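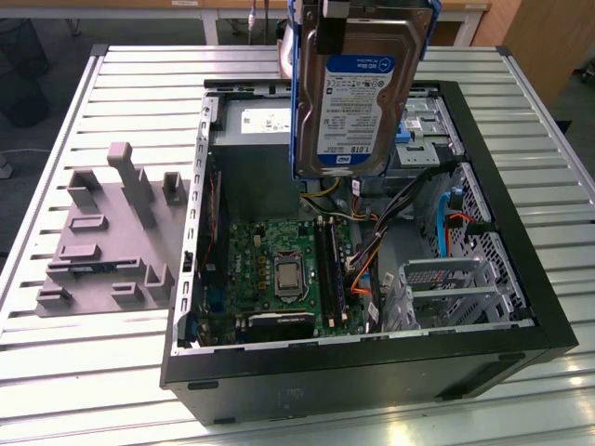 Drive in its blue caddy, held by the gripper over the open tower. Fixture plate on the left.

Setting up the drive removal cell for a new tower model

Use these steps when a new type of desktop tower is added to the cell. Allow a morning the first time. The program names are the ones on the Sasley controller.

Before you start

Disconnect the tower from the mains and take off the side panel. Check that the gripper pads are clean and that both bracket screws are tight. Wipe the table slats, as a washer under the case is enough to tilt it.

1. Place the tower

Lay the tower on its side with the open side up. Push it square to the slats and mark two corners with tape. If the case rocks, look for a rubber foot that has come loose.

2. Clear the path

Move any cable that crosses the line the caddy will take on its way out. Tuck the power wires down towards the board. Unplug the drive's data and power leads by hand. The arm must never pull against a connected lead.

3. Teach the grip point

Jog the arm down by pendant at the slowest speed. Close the gripper on the edge of the caddy, and keep the pads off the drive itself. Save the point as GRIP_A. Start with a grip force setting of 9. Some older caddies flex at this setting, and you can see the plastic bow before it slips. Drop it by one and try again.

4. Teach the lift

Raise the arm straight up until the drive is clear of the case, then save LIFT_A. On the Berenov towers we use 200 mm above the table. Do not add any sideways travel until the whole caddy is out. Takumi Tsuji's note in the cell log (entry 283) shows what a bent bay rail looks like.

5. Set the put-down point

Move across at lift height and lower the caddy to its put-down position. Save PLACE_A. Open the gripper and check that the caddy stays where it is.

6. Dry run

Run the full program at slow speed with one hand on the stop button. Do it again with the tower taken away and put back against the tape. If the second run touches the bay, go back to step 1.

If the gripper misses

Check the tape first, then the bracket screws. If both are fine, re-home the arm and teach GRIP_A again. Yoshinori Miyazaki keeps the spare pads and the pendant key.

Last checked Fri 26 January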